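The craft table, part two

I said last time that I would get the craft table sorted before April, and I have made a start. It is the butcher-block one I bought second-hand when the shop in Langat closed down. It cost me 121 pounds, plus 10 for the man to bring it up the stairs. I have not regretted it, though the top marks easily. I gave it a rub with oil last month and the smudges came straight back.

The plan was to keep only what gets used every week on the table and put the rest in the hall cupboard. Pens and crayons were the easy part, as they all go in a cup. Tape is harder. I had rolls in four different rooms and they have now been brought together, except for the masking tape, which Lenni has in the shed.

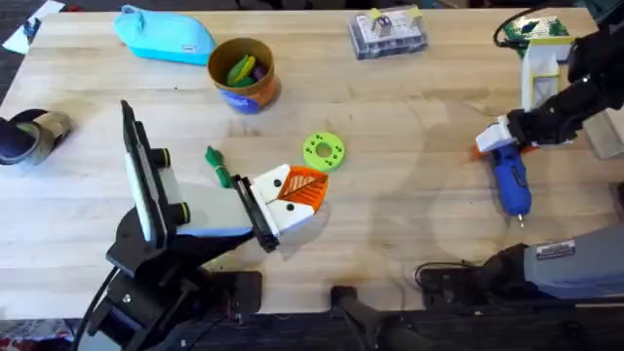 The table on Friday, with the turquoise pouch and the tan tape still out.

The pouch has a zip and is meant for small things like needles and clips. Mine ended up full of receipts, so I emptied it and started again. I would like a second one the same size, but I have not seen that colour since.

Yupin Jaidee asked in the comments whether I oil the wood or wax it. Oil, twice a year, and I leave it overnight before putting anything back. She uses wax on hers and says it needs doing less often.

Next job is the hall cupboard. The top shelf is all wrapping paper and the door no longer shuts.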